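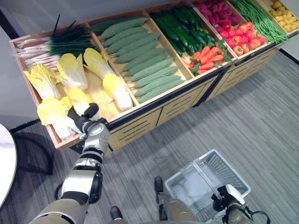
Napa cabbage bolting in the fall bed, worth trying again?

likow_gardener
Posts: 418

So I put in Indstead napa this year and half of it bolted before it made a head. The packet says 52 days and I was well past that with nothing but floppy leaves and flower stalks. The rest got chewed to lace by flea beetles. Do I start earlier, later, or just give up and buy the stuff?

mossyboots

Later! Everybody starts napa too early. It hates long days. I sow in August, pick in November, and I haven't had one bolt in ages. Water it like crazy though, it sulks if it dries out even once.

Idrisa Nyanda 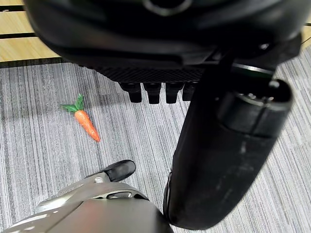

Flea beetles are the bigger problem if you ask me, and the only thing that ever worked in my beds was netting put on the same day I transplant. I used to wait till I saw holes and by then they were already under there having a party. Get the really small weave. See the dark crosshatched band in my pic? I'd want a pattern about that fine, but in white, black shades the plants too much. Bury the edges too, rocks leave gaps.

mossyboots

Gonna disagree on the netting. I tried it two falls in a row and got slugs like you wouldn't believe, plus aphids that the ladybugs couldn't reach. I just plant radishes next to the napa and let the beetles have those.

Idrisa Nyanda

Radishes just bring more beetles to my yard, but maybe Jastovholm bugs are greedier than yours lol. I pull the cover off for weeding and pick slugs while I'm in there.

likow_gardener
Posts: 418

OK, August sowing and white netting it is (sorry mossy, I can't spare the room for radishes). If I do get heads, how do you keep them? My fridge turns them slimy.

lukumay_lou

Don't wash them first!! Leave the outer leaves on, wrap each head in a paper towel, then put it in a plastic bag with the top left open. Mine go in the bottom drawer and last for weeks. 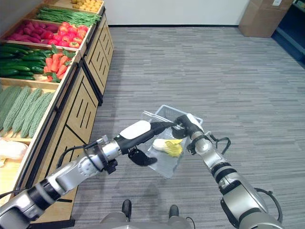

Clear plastic bag, wooden produce shelf behind it

mossyboots

I skip the bag and use newspaper in the garage. Only works once the nights get cold, though.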